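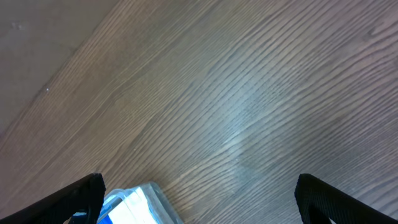
The open fingers at the dispensing bench, Tillum, with one clear container between them.

Notice to staff of the Tillum Dispensary

It is proposed that from the beginning of December the handling of small containers at the long bench will pass from the hands of staff to the equipment supplied by Gilmartin. No post will be lost as a result. Members of staff who have questions are invited to submit them in writing to the Superintendent, Mr Rafferty, who will reply in the order in which they are received.

The notice was pinned beside the staff sink, where everyone would have to stand in front of it while the water ran warm. Teresa Ó Ceallaigh read it twice, dried her hands, and went back to the bench. She had worked at the dispensary for seventeen years. In that time the containers had changed shape, the labels had changed size, and the wholesaler had moved from Binville to a shed beside the motorway at Serngate. The bench had stayed where it was.

She submitted one question. It read: Who will check the label?

Mr Rafferty's reply reached her in a sealed envelope, although his office was next to hers and the door between them was generally open.

Dear Ms Ó Ceallaigh,

I acknowledge receipt of your question concerning the checking of labels. Under the revised procedure the equipment will take up each container, present it to the reader and set it down in the tray for the relevant round. Where the reader is satisfied, no further check is required. Where it is not satisfied, the container will be placed to one side and a member of staff will be called. It is expected that this member of staff will be you.

Yours sincerely,
Tadhg Rafferty
Superintendent

The equipment came on a pallet and was installed in the course of an afternoon by two engineers who asked for very little and swept the floor before they left. It was smaller than the staff had supposed. Its two black fingers opened a good deal wider than any container in the building required, and for the first few mornings people on their way to the stores tended to slow down as they passed it. It came down over a container, closed, rose, turned to the reader, turned away again and let go. Then it went back for the next.

Teresa was given a chair. She had not had a chair at the bench before, and she was asked to sign for it.

She was also given a lamp, fixed to the wall at the level of her eyes, which would light when a container had been set aside. On the first full day of working the equipment dealt with 1035 containers. The figure was read out at the afternoon meeting and entered in the minutes. The lamp had lit nine times. On each occasion Teresa had stood up, crossed to the side tray, taken out the container, read the label, found it correct and carried it to the round where it belonged. Glare on the plastic, the engineers said, when they were telephoned. A bright label would sometimes come up to the reader as a plain white square. They would adjust it.

Under any other business, Teresa asked whether she might read the labels of some of the containers for which the lamp had not lit.

Mr Rafferty asked whether she had reason to think that any of them were wrong.

She said that she had no reason. She had read every label that left the room for seventeen years and she would like to go on reading some of them.

The Superintendent observed that the revised procedure made no provision for this. He undertook to consider the matter and asked that the undertaking be recorded.

It must be said for Mr Rafferty that he did consider it. He had come to Tillum from the Binville office, where he had been well thought of, and he did not like to leave a question on his desk overnight. He stayed behind that evening with the lights on over the bench. The last tray of the day had been held back for the morning delivery. He drew out Teresa's chair, found it lower than he had expected, and sat in it with his coat on.

He took a container from the tray and read the label. It carried a name, a street in Serngate, a quantity and an instruction to take one with food. He put it back and took another. The name on this one was known to him. It belonged to a man who had taught him arithmetic, and whom he had supposed to be dead. The man was to take two at night, and was not to drive.

Mr Rafferty read the whole tray. All the labels were correct. It was after eight o'clock when he had finished, and he locked the building himself and walked home by way of the canal.

The second notice was pinned over the first.

Further to the notice concerning the long bench, staff are advised that the following provision has been added to the revised procedure. At the close of each day one tray will be selected by Ms Ó Ceallaigh, at her discretion, and the labels read by her in full. She is not required to state her reasons for the selection. The time taken will be entered as work.

Teresa read this one twice as well. The water had run hot by then and she turned it down.

She generally chose the tray for the outlying farms, where the rounds were long and a mistake would take a day to come back. Sometimes she chose the Serngate tray. She read with her finger under the line, as she had been taught by the woman who had the bench before her, and on two evenings in the first month she said a name aloud. The junior, who was putting on his bicycle clips, asked who that was. She told him. It was a woman who had been a martyr to her chest every winter and had evidently got through the start of this one. He sat down on an upturned crate to hear the rest, and the following evening he sat down there again without being asked.

Behind them the equipment stood with its fingers open. The engineers had advised that it should be left in that position overnight.

In the spring a form arrived from Gilmartin, requesting comments from users for the benefit of other sites. There was a space for the number of containers handled, a space for the number set aside, and a larger space headed Changes in Working Practice. Mr Rafferty completed the first two himself and brought the form through to the bench for the third.

"They want to know what is different," he said.

Teresa considered the space. She asked whether it had to be filled.

"It may be left blank. They would prefer something."

She took the pen and wrote, in the clear upright hand that had once been on every label in Tillum: We sit down now. Then she gave him back his form and asked him to mind the tray, and he moved his elbow.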